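How Do You Choose a Hand for a Robot?

Your hand can pick up a grape, squeeze a sponge and turn a doorknob. Robot hands are usually not that good at everything. Engineers call a robot's hand a gripper, and there are many kinds. At Callness, a workshop where robots are tested on kitchen jobs, people try out grippers to learn which one suits which job.

Two kinds of gripper

The Minja gripper has two stiff fingers that slide together, like your thumb and finger when you pinch. It can hold a spoon tightly. If it pinches too hard, it can crack an egg.

The Killico gripper has soft fingers that bend around things. It is gentle with a tomato. A thin, flat spoon is harder for it, and the spoon often slips out sideways.

Making the test fair

To compare two grippers, you have to change only one thing at a time. Both grippers go on the same arm. They pick up the same objects from the same starting places. Each object gets 5 tries with each gripper, and every try is written down, even the bad ones.

In one round of testing, the team made 354 tries in all. In 145 of them the object was dropped or missed. A dropped object tells the team something too. Did it slip? Was it too heavy? Did the fingers close in the wrong place?

Why test in a kitchen?

A bare table is an easy place for a robot. Kitchens are harder. Glass jars are see-through, so a camera may have trouble finding their edges. Paper and cloth crumple into a new shape each time. Things stand close together, and the gripper has to reach one without knocking over the next.

The arm has to fit in, too. It must stand close enough to the counter to reach the far end, and its cables need enough slack to let the joints turn.

The white arm stands next to a wooden countertop, with its black gripper pointing down over the far end. A small glass spice jar is on the counter, and more jars are on racks on the wall. The colored light at the base of the arm is green.

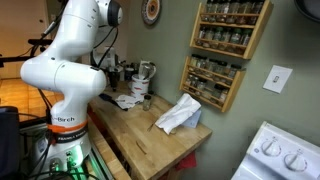 Try it yourself

You will need 2 wooden clothespins, a sponge cut in half, some rubber bands and a few small objects that cannot break.

Use one clothespin as it is. On the other, fasten a piece of sponge to each tip with a rubber band. Pick up each object five times with each clothespin. Make a chart and mark every pick-up and every drop.

Words to know

Gripper: the part of a robot that holds things.

Joint: a place where a robot arm can bend or turn.

Slack: extra length in a cable, so it does not pull tight.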